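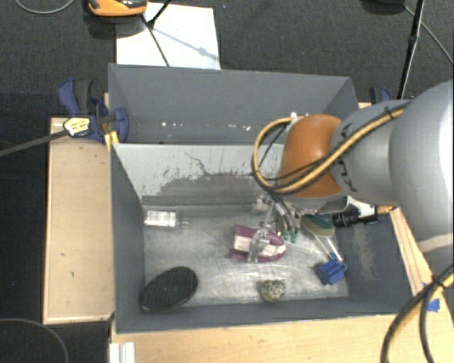 Un brazo robótico gris y naranja sobre un cajón de objetos pequeños.

Llevaba tiempo queriendo escribir sobre la crema de noche de Mumivent. La compré en enero, cuando se me acabó la de Clovel que usaba desde la universidad, y ya voy por el segundo tarro.

Tengo la piel mixta: grasa en la frente y en la nariz, seca en las mejillas en cuanto encienden la calefacción. Con la de Clovel me levantaba con la zona T brillante y las mejillas igual de tirantes que al acostarme. Buscaba algo sin perfume y que no fuera un pegote.

La de Mumivent viene en tarro, cosa que no me gusta mucho porque hay que meter los dedos. Yo uso una espátula que me sobró de una mascarilla. La textura es de gel espeso, de color blanco, y se extiende bien sobre la piel un poco húmeda. Si me la pongo con la cara del todo seca me hace bolitas, sobre todo en la barbilla. Tarda unos minutos en absorberse y después no mancha la almohada.

Mi rutina de noche es corta: limpiador de Nygård, el mismo de siempre, agua tibia, y la crema. Dos veces por semana uso un exfoliante suave y esas noches me pongo un poco más de cantidad en las mejillas.

A las tres semanas dejé de tener pieles en las aletas de la nariz. Los granos de la mandíbula me siguen saliendo igual, para eso no he notado nada. Tampoco me ha cambiado los poros —ni lo esperaba—. El contorno de ojos prefiero hacerlo con otra, esta me escuece si me acerco demasiado.

En cuanto al precio, me costó 20 euros en la perfumería Curthorpe, la que está al lado del mercado. Por internet la he visto más barata, pero con los gastos de envío se queda casi en lo mismo. Una vez abierta dura 6 meses según el envase; a mí el primer tarro se me terminó antes.

En verano la cambié por un gel más ligero, porque con calor me resultaba pesada. Ahora he vuelto a ella. También tienen una versión de día con protección solar que todavía no he probado. Si alguien la usa debajo del maquillaje, que me diga en los comentarios si deja la cara blanca.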